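In praise of the slow demonstration 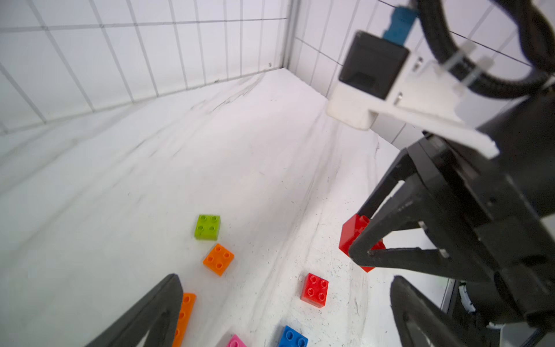

One arm holds a red brick over the table while a second reaches in from the near side. Open day at Ovura, Kokby.

I drove 80 miles in November to watch two robot arms handle toy bricks, and I have been defending the trip to friends and family ever since. They ask what the arms built. I tell them I never saw a finished anything, and they give me the look you give a man who has come home from a fishing trip talking about the weather.

But I had such a good afternoon! Ovura opens its workshop in Kokby to the public once a year, and this time the sign-in sheet was up to 718 names when I got to it. Most people went straight to the big hall, where there was music and a machine that waved. I ended up in a side room with the Skilleleo project, where the arms work over a white table with white walls drawn up in a grid, and the bricks are the large kind that toddlers get, in green and orange and red and blue and pink. The table is scuffed all over with gray and black streaks. I liked that table very much. It looked like my own workbench – a place where things get dropped and tried again.

I stayed 90 minutes. A brick would be pinched between two black fingers and lifted, and then there might be a long pause while the young people at the desk talked something over in low voices, and then off it would go again. Sometimes a brick slipped. A little girl next to me groaned every time, and by the end I was groaning right along with her.

My complaint, if a grateful guest may have one, is with the other kind of demonstration, the polished kind we get at trade shows. I went to one at the Patrício center last spring, 33 minutes from start to finish with not one mistake, and I could hardly tell you a thing about it now. I came away impressed and a bit sleepy. From Kokby I came home full of questions, wondering how a machine decides how hard to squeeze, and why picking up a brick at an angle should be any trouble at all (try it yourself with a pair of kitchen tongs, as I did that same evening, and you'll have some sympathy).

So I'd ask the people who plan these days to leave the side room open, and put a few more chairs in it. I would gladly make the drive again.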